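The desk-tidying arm, two months in

I said I'd write about this once the novelty wore off, and by Tuesday morning it had. So, as asked by the two of you who keep asking.

For anyone new, I work in the office side of Masri, which runs furnished rooms for students and people on short work contracts. Between one tenant leaving and the next arriving, somebody has to reset each room. Beds, bathroom, floor, and then what we call the small stuff: pens back in the holder, books squared up, clock set, lamp working. A cleaner at our Drinberg building gets 40 minutes for a room, all of it, and the small stuff is the part that gets skipped when the bathroom is bad.

Head office decided the small stuff was a job for a machine. The supplier is an outfit called Lallotix, and they've set up one of our ordinary rooms as a place to teach the arm what a tidy desk is. I've spent a fair few afternoons in there, because my name is on the room booking and because I'm nosy.

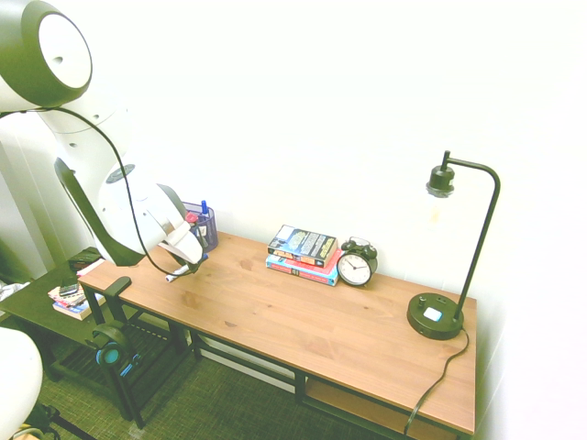 Is it faster than a person? At putting pens away, no, and it's nowhere near. Any of our cleaners could do the whole desk with one hand while answering the phone with the other.

The supplier's reply is that speed comes later. Maybe it does. I've worked in enough places to have heard that about a booking system, a laundry contract and a set of door locks, and I'm still waiting on the locks. What I can say is that at the moment the arm needs a person standing near it, and that person is being paid more than the cleaner who used to do the desk. I asked whether that showed up anywhere in the costings. I was told it was a development expense, so it's in a different column. Very handy, a different column.

To be fair to them, the people doing the work are decent and they don't oversell it. The overselling happens further up. There was a slide at the staff meeting with the figure 2,000 on it, meaning hours saved per year across all our buildings. I wrote to ask how they got there. The answer was that they'd taken the minutes a cleaner spends on a desk and multiplied by every desk we have. That assumes the cleaner does spend those minutes, when half the complaint was that they don't get the chance. You can't save an hour that was never worked. It also assumes you can get the arm from one room to the next, and up the stairs at Clavitz, where the lift has been out since before I started.

What bothers me more is what's already changed for the cleaners, before the thing has done a single paid room. The checklist has been rewritten. It used to say "desk tidy". Now it says which way the books face, where the lamp goes and how far the pen holder sits from the wall. All of that came out of the training room, where things need to be spelled out, and then someone thought it would be nice if everybody worked to one standard. So the people are doing the desk the way the machine needs it done, in the same 40 minutes they had before.
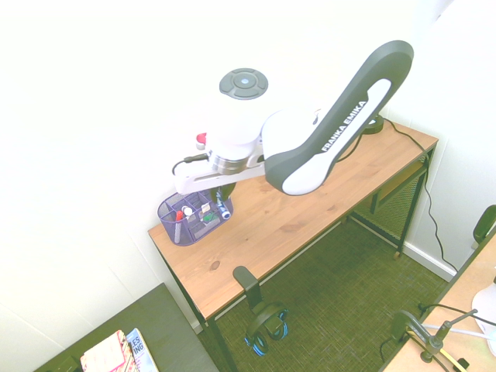 One of the women on the early shift told me she had a room sent back over a clock. It was on the desk, it was showing the right time, and it was on the wrong side of the books. She's been doing this job longer than I've been doing mine and she'd never had a room sent back. She laughed about it, but she told me twice.

The other thing is what a cleaner notices. They find the passport down behind the bed. They spot that the lamp cord is frayed, or that a tenant has left in a state that someone should follow up on. Tidying the small stuff is when a lot of that noticing happens, because you're standing still for once and looking at somebody's things. I brought this up and was asked to put it in writing. I did. I've heard nothing back.

I'm not against the machine. If it could strip a shower drain I'd carry it up the Clavitz stairs myself. The cleaners have a list of jobs they'd happily hand over – drains, mattresses, anything behind a fridge – and pens aren't on it. I've seen the list, it's taped up inside the linen cupboard, and as far as I know no one from the project has asked to read it.
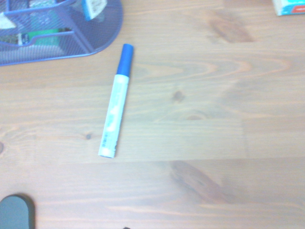
One of the markers from the training room desk.

There's a review coming in December and I've asked for two of the cleaners to be in the room for it, on paid time. So far the reply is that numbers are limited. I'll post again when I hear more. In the meantime, if you work somewhere that's been through this with hotel rooms or student housing, leave a comment, particularly if your checklist grew as well. I'd like to know whether it ever shrank again.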